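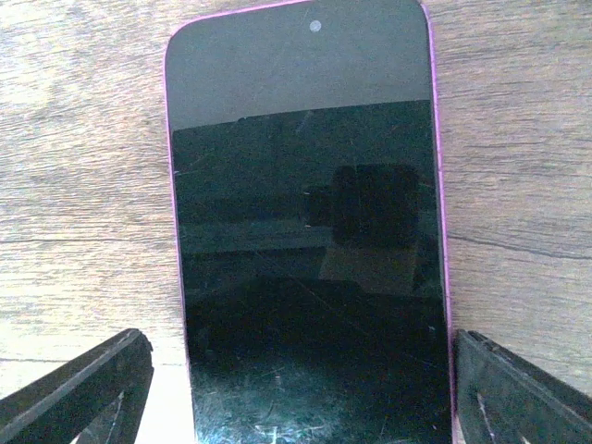

Phone face up, screen off.

About Forkwood

Home / About / Courses / Marar method / Garnix / Fees / Contact

Page last revised Oct 9, 2025

What we do

Forkwood runs courses in personal planning for adults. The subject of the courses is what to do when a plan has failed or stalled: how to record what happened, how to decide whether to carry on, and how to restart without setting the same plan again under a new title. Typical plans brought to us are a change of trade, a return to study, a move, a book, a savings target, a course of exercise after illness, or a small business that has stopped taking orders.

We teach in English, in person at our rooms in Mamusano and by post. There is no video course. The postal course uses the same workbook and the same exercises as the taught course, with written comments from a tutor after each unit.

We do not offer therapy, medical advice, careers placement or financial advice. Applicants who need one of these are told so at the enquiry stage and the enrolment fee is not taken.

How the company started

Forkwood began as an evening class. The first class dealt with goal setting in general and used a set of photocopied sheets. People filled in the first sheets with care and left the later ones blank. The later sheets dealt with progress, and most of the class had none to report by the time they reached them. The sheets had no space for this.

The second version of the class put a page for failed steps at the front of the folder. It asked for the date, the step, what was expected, what occurred and who else was affected. Attendance in the second half of the term improved, and the page is still in use with small changes. The box for "reason" was taken out after two terms. It was being filled with remarks about character ("lazy", "gave up again") that could not be used in any later exercise. It was replaced by two boxes, one for conditions and one for time available.

The company was set up when the class outgrew the room. It is owned by the people who teach on it. It has no outside investors and sells no products apart from the courses and the workbook.

The Marar method

Marar is the name we give to the order in which the exercises are done. It has four stages and they are taken in sequence.

Record. The participant writes a plain account of the plan as it was first made, then an account of the plan as it was carried out. The two are kept on facing pages. Opinions are left for a later stage.

Sort. Each step is marked as done, partly done, not started or removed. A step which was done late is marked as done. A step which was done by another person is marked as removed, and a note is made of who did it.

Test. One step is chosen and made small enough to finish within 30 minutes. The participant does it before the next session and records the start time, the finish time and any interruption. The purpose is to obtain a measurement. Whether the step was enjoyable is recorded separately, and may be left out.

Decide. The participant chooses between continuing, altering, postponing and closing the plan. Postponing requires a date. Closing requires a short written statement of what is to be done with materials, memberships, money or promises that belonged to the plan.

Closing a plan counts as completing the course. We state this in the joining letter and again at the first session, as a fair number of applicants assume that the course exists to keep them going.

Faith, luck and motivation

We are asked whether the course has a religious or philosophical basis. It has none. Participants hold a range of beliefs about why plans go wrong, and some of them find those beliefs a great help. The exercises work from what was written down at the time and can be done alongside any of them. Tutors do not comment on belief, either in session or in postal marking.

Motivation is treated as a condition that varies, like sleep or daylight. It is entered on the weekly sheet as low, medium or high. The sheet is filled in before work on the step begins. An entry made afterwards tends to follow the result, and tutors will ask for it to be left blank if it was missed.

Course format

The taught course lasts 16 weeks, with one session a week and a break after the eighth. Groups are kept small enough for each participant to speak at every session. Late joiners are accepted up to the second session. After that, applicants are placed on the next course or offered the postal version.

The next taught course opens in November. Joining letters go out once the deposit has cleared. The letter gives the room, the start time, the list of things to bring (a pen, the workbook, a plan that has already been tried at least once) and the reading for the first session, which is short.

Participants who miss a session receive the sheets by post. Participants who miss three sessions in a row are moved to the postal course, with no extra charge, and may return to a taught group in a later term.
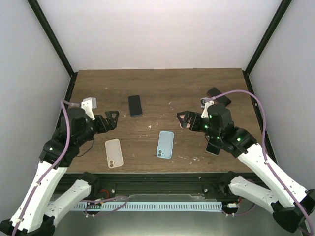 Attention is the second subject of the course, and it takes up the four sessions before the break. The exercises measure how long a participant can stay with one written task before turning to another, and what the other thing is. Results are entered on a chart with one row per attempt. In most charts the commonest entry in the "turned to" column is the phone, including cases in which it had made no sound. For these sessions phones are laid out on a table with their screens dark, much like those on the brown wooden tabletop above, and they stay there until the chart is complete. Cases may be left on or taken off. A participant who must remain reachable, for example as a carer, keeps the phone and enters "reachable" in the row so that the figure can be read correctly later.

The attention chart is used again in the final session, when a second set of rows is added below the first. We do not set a target. Some charts show longer attempts, some show shorter ones with fewer breaks between them, and a few do not change. All three results can be used at the Decide stage, where the length of a workable step has to be fixed.

The Garnix workbook

Garnix is our workbook. It is printed in one volume, wire bound so that it lies flat, with wide margins on the outer edge. It contains all record sheets, the attention chart, the weekly condition sheet and a set of worked entries. The worked entries were written by the tutors and describe ordinary plans: learning to drive, clearing a loft, applying for a post and being turned down, training for a long walk and stopping part of the way through.

The current edition differs from the previous one in the following points:

The Sort table has a column for steps that depended on another person.
The page for restarts has been moved behind the page for closures.
Date boxes are larger.
The index lists sheets by use as well as by title.
The quotation pages have been removed. They were seldom read and took up space needed for notes.

Older copies may be used on the course. A loose sheet with the new Sort table is supplied free on request.

The workbook can be bought without the course. It is priced at cost of printing plus postage and we do not discount it.

Numbers and records

Almost 400 people have completed the taught course. We count a person as having completed it when the Decide page has been filled in and shown to a tutor. We do not publish a success rate. A plan that is altered or closed cannot be scored against the plan that was first written, and a figure for those who continued would leave out much of the work done on the course.

Written records belong to the participant. Tutors keep a register of attendance and a copy of any written comments they have made. These are held for 60 days after the final session and then destroyed. We do not photograph workbooks or quote from them.

Tutors

Every tutor has taken the course as a participant before teaching it, with a plan of their own, and then sits in on a full term. Tutors follow the session notes and may change the order of exercises within a session. They may not change the order of the stages. Each tutor's postal marking is read by a second tutor at intervals during the year.

We take on new tutors from time to time. Openings are listed on the Contact page when there are any.

Visiting and enquiries

The Mamusano rooms are open to enquirers on teaching days, before the session begins. The entrance is at the side of the building and has a step; a ramp can be put down if we are told beforehand. Sample pages from Garnix may be read at the desk.

Enquiries by letter or through the form on the Contact page are answered in the order in which they arrive. Please say which course you are asking about and whether you have tried the plan before. It is not necessary to describe the plan in full at this stage.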